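Keeping a glossy dark floor looking decent in a small sitting room
Home & Household > Floors and Furniture
Asked by Florencia Zapata, September 14, 2025

Hello all, first time posting though I've been reading this board for ages and it got me through a very ugly grout situation last January, so thank you for that.

We moved into a rental in Naltotness a while back and the sitting room has a dark glossy floor, a sort of slate blue colour. I fell in love with it at the inspection. Now I live with it and I'm less in love. Every crumb, every bit of fluff, every footprint shows up, and when the afternoon sun comes in low it looks as if I haven't cleaned since we got the keys. I mop, it dries, and there are streaks. I mop again and there are different streaks.

My second problem is the furniture. I have my grandmother's white pieces with the curvy carved legs, plus a little cream footstool that goes with them, and I'm terrified of them scratching the floor (it's not my floor!) and also of the mop water getting at the paint on the feet. I've been lifting everything out into the hall each time and my back is not thanking me.

And then cords. There is one power point in the room, in the worst possible corner, so we always have a power board on the floor with leads wandering off it. On a pale carpet I'd hardly have noticed. A white cord on a dark floor is all I can look at.

I've tried the Brollex floor spray, which smelled lovely and left it cloudy. The landlord couldn't tell me what the floor is made of. Any ideas welcome, I'm happy to spend a bit but not a lot.

Florencia Zapata

Shinji Ikeda
28 people found this helpful

Hi Florencia, and welcome! I've had dark shiny floors in two houses now and I still wouldn't swap them, so don't lose heart.

The cloudiness is most likely product building up. I'd stop using the spray altogether for a bit and go back to warm water with a very small squirt of dish soap -- and I do mean small, half a teaspoon to a bucket. Try a corner behind the door first, given that you don't know what the floor is. Use a flat microfibre mop, wring it out until you think it's too dry, and then wring it again. Work in patches the size of a bath mat and go over each one with a dry cloth before moving on. It sounds like a lot of bother, but my front room takes me 31 minutes including the kettle, and there are no streaks when I'm done. You may need to do it two or three times before the old film is gone.

Day to day I don't mop at all. I run a dry dust mop over it in the evening and that picks up nearly everything. Vacuums are fine if yours has a setting for hard floors with the brush off, but check the wheels for grit.

For the furniture, felt pads, and please get the ones that are sewn or tacked, or at least cut from thick felt. The thin stick-on dots slide off narrow feet in warm weather and leave a gummy ring which then collects hair. Curved legs come down to quite a small foot, so trim the felt a hair smaller than the foot and you won't see it. I bought a sheet from Cisneros hardware and cut my own, and there's still plenty left in the drawer. Once the pads are on you can slide the light things a little way instead of carting them to the hall. The footstool you can just pop up on a chair.

Cords, I'd put the board up off the floor. There are cable boxes with a lid, Zeltent do a plain one that holds a six-way board and has slots at both ends. Mine sits against the skirting and I wipe round it. Don't coil the spare lead up tightly inside though, leave it in a loose figure eight so it can't get warm. And unplug before you go anywhere near it with a mop!

My sister's place has very much the same colours as yours. She has the white curved legs and a cream footstool on a dark slate-blue floor, and I think they look beautiful together.
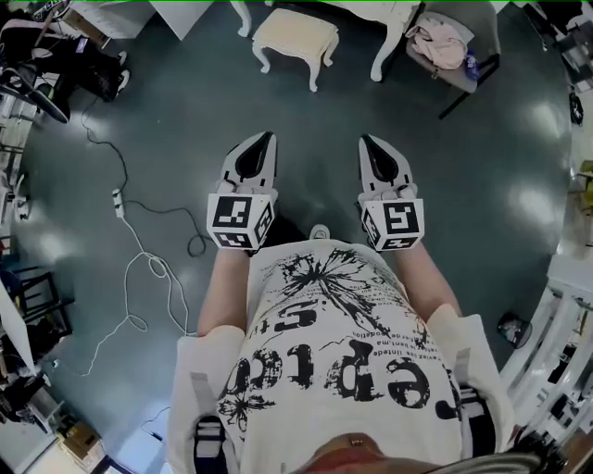

Cream footstool and white carved legs on the slate-blue floor, power strip over to the left.

You'll notice her leads have the same habit as yours, black and white both. I've told her about the cable box. She says she'll get to it, and I've said that to plenty of people myself.

Oh, and shoes. We took to leaving ours at the front door and it halved the sweeping. A basket helps, otherwise they creep back in.

Shinji

gumleaf62

Get a rug. Covers the lot, cords too.

Florencia Zapata
replying to Shinji Ikeda

Shinji, thank you, what a kind and thorough reply. I did a test patch by the door with just the dish soap and a dry cloth and it came up lovely, you can see the curtains in it. The rest of the room now looks worse by comparison, so I know what I'm doing tomorrow. I was using far too much of everything. I'd been putting in a good glug of soap on top of the spray, which can't have helped.

Your sister's footstool is so close to mine! It cheered me up to see it, I'd started to think the white was too fussy for that floor, and now I'm keeping it exactly where it is. I'll look for the thick felt this week.

gumleaf62, I have thought about a rug, but please don't run cords under one if you can help it. My uncle was an electrician and he used to go on about that at every Christmas lunch. They get walked on and you can't see the damage.

Will report back on the cable box. Does anyone know if the lid comes off easily? I'd be in and out of it for the lamp.

Shinji Ikeda

It lifts straight off, no clips on mine. I paid 30 dollars, and there's a smaller one for less, but you'd struggle to fit a chunky plug in it. Good luck with the rest of the floor!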